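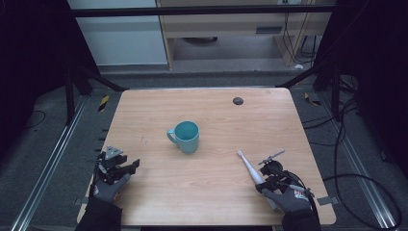 Jidgate: two-handed tabletop recordings with hand-held grippers

Welcome, and thanks for stopping by. Jidgate is the set of recordings behind our work on learning small household jobs from people instead of from teleoperated arms. A person wears gloves, holds a gripper in each hand, and does the job at a table while a camera looks down from head height. The policy we train on it is called Lysenko, and it has its own repository with the training code. This card covers only the data: what is in it, how we collected it, what we think it is good for, and where it has let us down so far.

If you only want to load an episode and look around, skip ahead to Getting started. If you plan to train on it, please do read the part about splits, which we got wrong ourselves the first time.

What is in the release

There are 2,502 episodes. Each one is a single attempt at a single job, from the moment the person says "start" to the moment both grippers are still again. The jobs are the sort of thing you do at home without much thought: putting a toothbrush in a mug, moving a mug out of the way, turning something around so its handle faces you. We kept the objects ordinary on purpose, and most of them came out of our own kitchens and bathrooms.

Every episode folder holds:

head.mp4, the head-height video
left.csv and right.csv, the gripper poses and jaw openings
task.txt, one line in plain words saying what the person was asked to do
notes.txt, whatever the person wanted to add afterward (often empty, sometimes wonderful)

Failed attempts are in there too. They are marked "fail" in task.txt after the instruction, and we would ask you to keep them if you can, as they turned out to be more useful than we had hoped. More on that further down.

How it was collected

All of the recording was done at one station in the Prenport room. The table has a pale wood-grain top with a small round cable cap set into it, and it stands on gray carpet between two aluminum rails. The person stands at the near side with a gripper in each hand. At least one of the grippers is wired, and its cable runs in loops over the floor, so you will catch sight of cable at the side of the video now and then. We left it alone and did no masking or painting out.

For the toothbrush job, the person begins with the brush already in the right gripper and the mug standing on its own on the tabletop. The left gripper is free. What it does next is entirely up to the person, and this is really the heart of the whole project! Some people steady the mug with it, some never bring it near, and some start to reach and then change their minds. We gave no instruction about the second hand at all. We wanted to know whether a policy could pick up when to help and when to stay out of the way, and you can't learn that from people who have been told.

Poses are given in the table's own coordinates, with the origin at the near left corner. Jaw opening goes from 0 (closed) to 1 (fully open). Left and right always mean the wearer's left and right.

Getting started

Unpack the archive anywhere you like and point the loader at the top folder:

pip install jidgate
jidgate check path/to/data
jidgate show path/to/data --episode 3

The check command takes a while on a slow disk, so go and get a coffee. It will list any episode whose video and pose files disagree in length. A mismatch of a frame or two at the end is harmless and the loader trims it for you. Anything larger most likely means the download was interrupted, and fetching that one folder again should put things right.

Splits

Please split by person and never by episode. In our early runs we shuffled all the episodes together, and the numbers looked marvelous, and we were very pleased with ourselves until we tried the policy on someone new's way of setting out the table. It had learned habits, such as how one person always comes in from the side. The file splits.json keeps each person wholly in train or wholly in test. We hold back some 100 episodes as a final test and would be grateful if you left them out of any tuning.

What we found with Lysenko

The main result is about the free hand. When we trained on right-hand motion alone, the policy got to the mug well enough but tended to let go of the brush too early, with the bristle end resting against the rim. Adding the left hand's motion helped with this, even in episodes where the left gripper never touched anything. Our best guess is that a hovering left hand tells the model how sure the person is. We have no proof of that and would love to see somebody test it properly.

The failures helped as well. A model trained without them would carry on calmly after a miss. With them, it backed off and came in again more often.

Cutting the training set down to 1,000 episodes hurt the two-handed jobs far more than the one-handed ones. If your storage is tight, thin out the one-handed jobs first.

Known problems

The right wrist sometimes hides the object it is holding, mostly when it is drawn in close to the body.

There is one table and one room. A policy trained only on this data will probably be thrown by a darker tabletop, and ours certainly was.

Long thin objects are nearly always held on the diagonal, as that is comfortable for the person. Brushes held straight up are rare.

A handful of notes.txt files are in German. They are worth the trouble.

Thanks and contact

The pose files were cleaned with Meruma, our small smoothing tool, which comes along in the tools folder. Jörg Nolte looks after the data and answers the issue tracker. If you find a mislabeled episode, open an issue with the episode number and a sentence on what you saw, and he will fold it into the next version. The next one is planned for May and should bring a second tabletop.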